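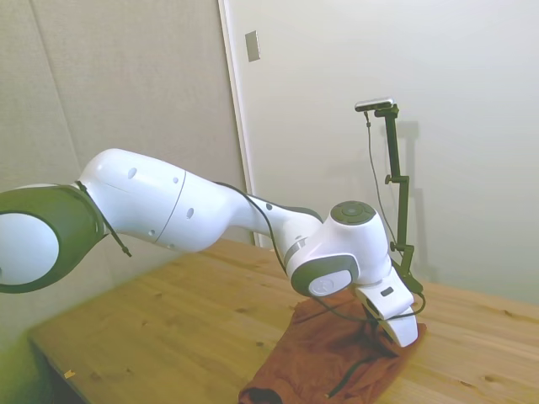

4. Sending documents to the newsroom through the Trerkura drop box

This section is for readers who want to send company papers, bank records or e-mails to our investigations desk. Please read all the steps before you begin. The guide was last checked on February 28, 2026.

Caution: Do not use a computer or telephone that belongs to your employer. Do not use the office network either, also not from your own device.

4.1 Before you start

1. Make a copy of the files on an empty memory stick. Leave the originals where they are.
2. Rename the files if the names contain your initials or your staff number.
3. Check that each file is smaller than 98 MB. Larger files must be divided.

Note: Paper documents should be scanned in black and white. Colour scans are accepted, but the upload takes much longer.

4.2 Uploading

4. Open the private browser and type the drop box address from the back page of the printed newspaper. Do not search for it.
5. Choose "New source". The page shows a code phrase. Write it on paper and keep it at home.
6. Press "Add files". You can add up to 20 files in one sending.
7. In the message field, write in a few words what the papers are and which company they concern. You do not need to give your name.
8. Press "Send" and wait for the green line. If error 1011 appears, the connection was lost and nothing has been saved. Close the browser and repeat from step 4.

Caution: We cannot restore a lost code phrase. Without it you must begin again as a new source.

4.3 Reading our answer

9. Return with your code phrase after 2 working days. The answer comes from Triin Mägi or Anderson Trindade, who are the only editors with a key to the box.
10. Delete the answer when you have read it.

Note: Sources who write about the Guimarães office should choose "Portuguese" in the language menu, so that the message goes directly to the right desk. For all other offices, leave the menu as it is.

Sending by post is described in section 5.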